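How Do You Teach a Robot to Do Something? 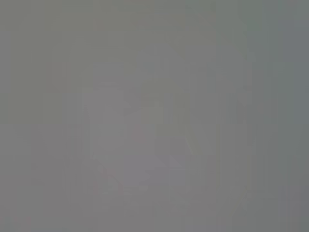

A view from a small camera near a robot's hand. Up close, almost everything is a gray blur.

Suppose you want a robot to put a cup on a shelf. One way is to write a long list of instructions in computer code. Move up. Move left. Close the fingers. Stop. This can work if the cup is always in exactly the same spot. If the cup is a little to one side, the robot may close its fingers on air.

Another way is to show the robot what to do. Engineers call this "learning from demonstration." A demonstration is when you do something so that someone else can learn it. You have probably learned to tie your shoes or crack an egg this way.

Showing by hand

Some robot arms can be switched to a mode where the joints move freely. A person holds the arm and guides it through the job, the way a grown-up might guide your hand when you are learning to write. As the arm moves, sensors inside the joints measure how far each one has turned. The computer saves those measurements many times every second.

Showing by remote control

The other way is called teleoperation. "Tele" means far away, and "operation" means making something work. The teacher might use a game controller, a joystick, or a smaller copy of the robot arm. When the teacher bends the small arm, the big arm bends too. The teacher can be across the room or in another building.

Dima Fakhoury teaches robots at a workshop called Kevholm. Her robot is named Orgate, and one of its jobs is putting lids on jars. She controls it with a small copy arm on her desk.

"The first day I dropped a lot of lids," she says. "You can't feel the jar. You have to learn how hard you are squeezing by looking."

One turn at the job, from start to finish, is called an episode. Dima recorded 200 episodes of the lid job before the robot tried it alone. It got the lid on sometimes. She kept going until there were 900, with big jars, small jars, and jars standing in different places on the table.

What does the robot see?

Many robots have more than one camera. One may look down at the whole table. Another may ride on the robot's wrist, close to the fingers, and it goes wherever the hand goes.

A wrist camera is good for seeing small things near the fingers. But a camera has trouble focusing on something that is very close to it. Try this: hold your thumb right in front of one eye and close the other eye. Your thumb turns into a fuzzy shape, and you can't see the lines on your skin. In the picture at the top of this page there are a few faint patches near the middle, but none of them has a sharp edge. It is hard to say what they are.

A robot with several cameras can use one view when another is not much help. It also has the numbers from its joints, so it can keep track of where its hand is.

How does the showing turn into learning?

After the recording is done, a computer program goes through all the episodes. It looks for patterns that connect what the cameras saw with how the teacher moved. Then the robot is tested without the teacher. If it makes the same mistake over and over, the teacher records more episodes of that part - usually the tricky part, like lining up the lid.

Words to know

Demonstration: doing a task so that someone else can learn it.
Episode: one recorded try at a task.
Joint: a place where a robot arm bends or turns.
Sensor: a part that measures something, such as light or movement.
Teleoperation: controlling a machine from a distance.

Try it with a friend

Put a plastic cup on a table. One person is the robot and wears a blindfold. The other person is the teacher and gently guides the robot's arm to pick up the cup and set it down somewhere else. Do it three times. Then let the robot try alone. Now move the cup a little and try again.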